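My printer is sulking again

Sunday, July 10, 2022

So the black has gone. Not faded, not a bit streaky, just gone, halfway through page 7 of the allotment newsletter, which I had promised to have through everybody's doors by teatime. The top of the page is lovely. The bottom half is a sort of ghostly grey and then nothing at all, so if you're reading this in Nomham and you want to know how the onion story ends, you'll have to ask me in person.

I bought this printer two years ago (it's a Druvia, the squat one with the lid that never quite shuts) and I bought it for the worst possible reason, which is that it was cheap and it was in front of me. The cartridges it came with were the little starter ones, and they lasted about as long as a packet of biscuits in our house. Then I went to buy proper ones and very nearly sat down on the shop floor. A full set cost more than the printer! I know everyone says this, my mum has been saying it since the nineties, but it still gets me every time.

For the first year I paid up and grumbled. Then I got talking to Mohsin Malik at the framing class, and he said he hadn't bought a branded cartridge in ages. He uses Warraich, the refill place behind the bus station, the one with the faded parrot in the window. You hand over your empties, they fill them while you go and get a coffee, and you come back and pay less than half. I was suspicious. I'd heard all the stories about leaks and clogged heads and printers that lock themselves in a huff when they spot the wrong chip. But I had a drawer of empties (I can't throw anything away) so in June I took the lot down there in a freezer bag.

The colours have been fine. Better than fine, really, I did a whole batch of seed packet labels and the beetroot came out properly purple. The black is where it's gone wrong, and having spent this morning on my knees with a torch and a roll of kitchen towel I'm not sure it's even the refill's fault. The printer says the cartridge is full. I've shaken it next to my ear like a present and something is certainly sloshing. So I reckon it's the print head, and I reckon that's down to me, as I left the thing switched off at the wall for nearly 8 weeks while we had the back room painted.

What I've tried so far: the cleaning cycle, twice, which drinks ink like you wouldn't believe. Then the "deep clean", which makes a noise like someone dragging a wardrobe upstairs and drinks even more. Then warm water on a bit of kitchen towel, dabbed on the contacts and left to dry, which I saw on a forum and which left me with black fingers all through lunch. After that I got three perfect lines out of it and I cheered, and on the fourth line it died again.

Jhosep Taipe, who printed the newsletter before I took it over, rang to ask where his copy was and told me I should have gone for a laser. He's got an old Prillau in his garage, a great beige lump, and he swears one toner does him well over a year. I looked up what the toner costs and it made my eyes water, but then I sat down with the back of an envelope and worked it out by the page, and annoyingly he has a point. We do 700 sheets for every newsletter, all of it black text apart from my little carrot on the front. That's a lot to ask of an inkjet that was built for the odd boarding pass.

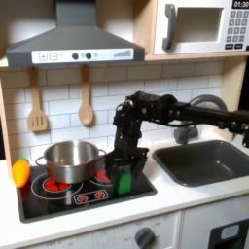 I don't want to give up on it just yet, though. I'm going to take the black back to Warraich in the week and ask them to have a look, and if they say it's the head I'll ask what a new one costs and probably laugh. In the meantime I've found out that if I set all the text to dark blue it prints beautifully, so the rest of the newsletter is going out in navy. It looks quite smart! A bit like a letter from a yacht club.

If anyone has a tip for soaking a print head that doesn't involve taking the whole machine to bits, please put it in the comments. And if you're at number 2, yours is the copy with the thumbprint on it, sorry.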